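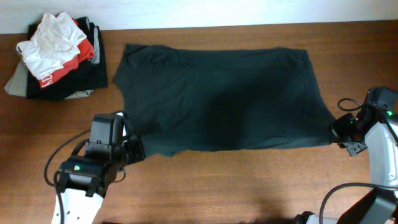

Folding T-shirts on a table: how do you get them all the same width?

I have switched from folding on the bed to folding on the dining table, and I'm mostly happy with it, but my piles still come out a mess. My sister swears by laying the shirt sideways, so the long part runs left to right in front of you, and smoothing it before you make any fold at all. So I've been doing that. My dark green tee is laid out that way on the wood, and you can still see soft creases in it and a wavy hem, and the stack in the corner has the black one sticking out past the red one, with a crumpled white thing on top. That's pretty much how all my piles look. The drawer they go in is 21 inches wide and I want two rows side by side. Is there a trick to it, or do I need one of those folding boards? I saw a Zerkent one at the store in Surnside but I don't want another piece of plastic in the closet if I can help it.

Posted by Dorottya Kiss

Csenge Barta
You don't need the board! I had one (a different brand, same idea) and used it for maybe a month. What fixed it for me was a magazine. Put it on the back of the shirt right under the collar, fold one side over it, fold the other side over it, slide the magazine out, then fold the bottom up. Every shirt ends up as wide as the magazine. Measure yours first, though, because two rows in 21 inches means each one has to be a bit under half of that, and some magazines are wider than you'd think once there's fabric wrapped around them.

Oh, and lay the shirt face down. If you start face up the print ends up inside and you'll be unfolding everything to find the one you want.

For the wavy hem, hold both bottom corners and give it a little tug toward you before folding. Some of my older shirts twisted in the wash years ago and will never line up, so I fold those by the shoulders and let the bottom do what it likes.

Ildikó Sárközi
just roll them

Krisztina Vass
I agree with the magazine idea, but I'd also sort before you stack. Thick ones on the bottom, thin ones on top, and anything slippery goes in its own pile or it takes the rest down with it. I fold in thirds lengthwise, then in half, then in half again, and stand them up in the drawer like files. Mine hold up okay until my son goes looking for his soccer shirt. Standing them up does need a fairly full drawer or they flop over, so I put a shoebox in the gap at the back until I've got enough clean laundry to fill it.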